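Can a machine put away the toys yet? Short thread on where tabletop tidying stands, February 9, 2026.

1/ Vendors keep quoting pick success. For a household chore the useful figure is how often a person has to step in. Drakico's November summary reports the first and leaves out the second.

2/ Our bench task at Sorbridge: one metal tray of mixed toys, three boxes with round holes, one arm. Easy to state. Spiky balls, smooth balls and a bit of plush all want a different grip.
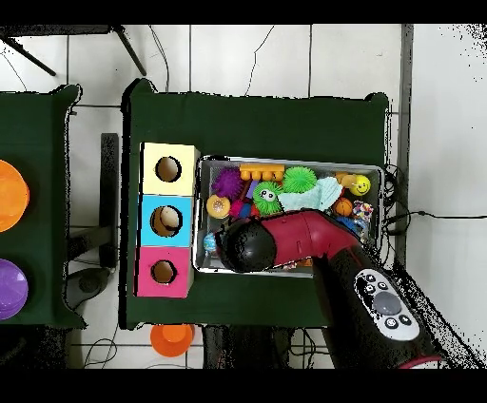
3/ Rigid and round is mostly solved. Over 32 runs, smooth balls caused 9 interventions. Soft items caused most of the rest. Fabric folds under the fingers and the planner's grasp point is stale by the time they close.

4/ Clutter is the second problem. Toys touch, and pulling one shifts its neighbors. A basketball-patterned ball next to a speckled one gets segmented as a single object more often than I'd like.

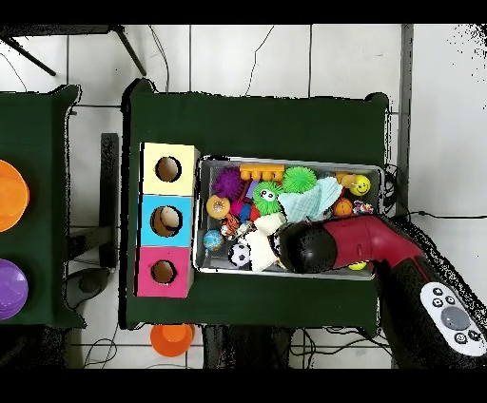 The Ziltent planner handles this by looking again after every pick. It works, but it costs time. Full tray: 900 seconds with the extra look, 600 without, and the faster setting leaves more behind.

5/ Shop floor is a different answer. Known parts, fixed bins, same light all day. Sfeir kitting cells do that now and I'd sign off on one.

6/ For the living room: not yet. I'd want a full week with no hand in the tray – soft toys included – before calling it a chore done.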